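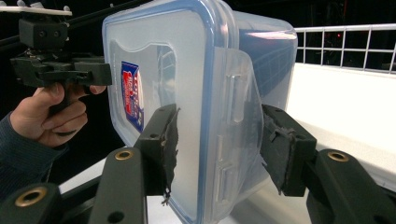 Grurunum container swap back on for November

Bring a tub, take a tub. The Grurunum lunchbox and container swap is back at the hall next month, doors 9 am, gone by noon most years so get in early.

Organiser Drita Dimitriou says plastic boxes with clip-down lids go first, glass next. Odd lids welcome too – there's a matching table up the back near the kitchen.

"People have a cupboard full and can't find one that shuts," she said. "Bring the lot. We'll sort it."

Last year 3,000 pieces changed hands, up on the year before, and the leftovers filled 2 trailers. Those went to the Wodano op shop, which has asked for less this time. Fair enough.

Rules are the same. Clean, dry, no cracks. Nothing that's held paint or garden chemicals. Limit is 21 items per household on the way out, no limit on the way in.

Wojciech Jakubowski from Jurić Hardware will be replacing perished seals at a bench by the door, gold coin each, so long as he has the size. Bring the lid and the base, he cant do it from a lid alone.

Parking off Grornden Road only. The oval is closed for reseeding and the council will be be ticketing.

Sausage sizzle from 10 am. Cash or card. Drop-offs can be left at the side door the afternoon before, 2 pm to 5 pm.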